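Home Blog Archive About Contact

Putting the small boxes in order

April 13, 2019

I have been sorting the hall closet since December, a shelf at a time, and this week I got to the small boxes. They are the kind that tea, matches, bandages and spare fuses come in. For years they went into one deep drawer, and finding anything meant taking half of it out.

My first try was a shoebox. It held everything, but the boxes fell over whenever I took one out. After that I bought a set of wire baskets from Aranska, and the small ones slipped through the gaps at the corners. Those baskets are now in the garage holding gloves.

What I use now is a shallow white plastic tray with slots running across it. I found it at Mulder, on the shelf with the drawer inserts, and paid less for it than I did for the baskets. A thin box stands up in a slot and stays there when its neighbor comes out. Thicker ones I lay flat in a second container, and I have stopped trying to make them fit.

A few notes from doing this over several evenings:

I work on the floor. The kitchen table is too high for me to look down into a tray, and my back prefers kneeling to leaning. A white tabletop board on the carpet gives me a flat surface, and small things show up well against it. On dark gray carpet I lose them.

Labels face the same way. I started with them facing up and changed my mind after two days, because I pull things out from the front and want to read them from there.

Empty boxes go out right away. I had been keeping a good number of them for no purpose.

I don't fill every slot. With a few left open there is somewhere to put the next thing, and I can get my fingers in.

Stijn Wouters wrote to ask whether the tray would fit a Bivmont cabinet. Mine is not a Bivmont, so I can't say. Measure the inside of the drawer, and measure it at the back too, where the runners take up space. My own drawer was 90 millimeters deep and the tray went in with room above it.

The batteries and the sewing things are still to do. I expect the sewing things will take longer, as half of them are loose, and I want to go through the buttons before I put them anywhere.

3 comments Share 560 views 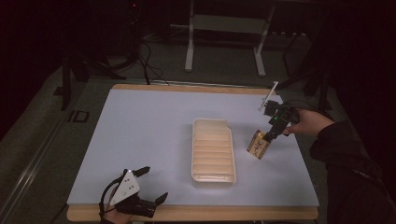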